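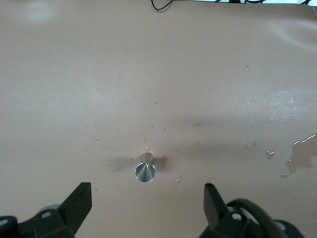

# Setting up and cleaning a suture practice pad

Applies to the flat silicone skin pads used at the bench stations. The procedure covers laying out the pad, running a fluid drill on it with a blunt tip, and cleaning it afterward. Allow 8 minutes for cleaning, plus drying time.

## Materials

- Silicone skin pad, tan, full size
- Tray or flat board larger than the pad
- Tap water in a small cup
- Syringe and blunt tip
- Mild dish soap, unscented if possible
- Two lint-free cloths
- Cornstarch or plain talc
- Soft brush

Doherty pads are thicker than Bonitz pads and lie flatter out of the package. Bonitz pads take a needle more easily but hold a curl for the first few days. The steps are the same for both.

## Laying out the pad

1. Wipe the board. Grit under the pad shows up later as small bumps on the working side.
2. Set the pad down from one edge and lower it slowly so that air can escape.
3. Press from the center outward with the flat of the hand.
4. Check the corners. A raised fold at a corner is common if the pad was stored rolled. Leave a book or a second board on it overnight.
5. Move power leads and charger cables behind the board, clear of the working area.

A low fold near a corner doesn't affect work in the middle of the pad. If it reaches the middle, turn the pad end for end before starting.

Place the lamp to one side. Matte silicone still reflects enough light to hide a fine line or a drop of water. Lowering the lamp and moving it left or right usually clears the glare.

## Fluid drill

Plain water is enough for this drill. Dyed water stains, and the stain doesn't come out.

1. Draw up a small amount of water.
2. Hold the tip just above the surface and release single drops along a line. Try for even size and spacing.
3. Repeat with the tip resting on the pad.
4. Compare the two lines before wiping.

Water beads on clean silicone. Round beads with a clear edge mean the surface is in good condition. Drops that spread flat point to soap film. Drops that drag into a streak usually mean the board is tilted, and a folded paper towel under the low side will fix that.

Scattered fine droplets come from pushing the plunger too hard or from air in the syringe. Point the tip up, tap, expel the air, and try again.

Metal parts can be stood on the pad between steps, wide end down. Don't leave them there for storage. A part with a sharp rim will leave a ring that takes several days to fade.

## Cleaning

1. Lift off all metal parts and dry them separately.
2. Blot standing drops with the first cloth. Wiping pushes water into old needle tracks.
3. Wash with one drop of soap in a cup of lukewarm water.
4. Rinse twice.
5. Dry with the second cloth, then leave the pad flat and uncovered for an hour.
6. Dust lightly with cornstarch and brush off the excess.

Do not use alcohol, acetone, or abrasive pads. Alcohol turned one of our Doherty pads tacky in June and the powder only partly fixed it.

For adhesive residue, use clear tape: press it down and pull up slowly. Grade 200 paper is too coarse for any silicone. Colm Scanlon has used wet 400 on the underside of a pad to remove a molding ridge, but it should not touch the working side.

## Storage

Store flat, powdered, with parchment between pads. Keep them away from printed plastic bags, whose ink transfers. Label the parchment with the pad number; the pad itself won't hold marker.

Pad 3171 has a split along one short side and is kept for fluid drills only. Report new splits to Araceli Bermúdez.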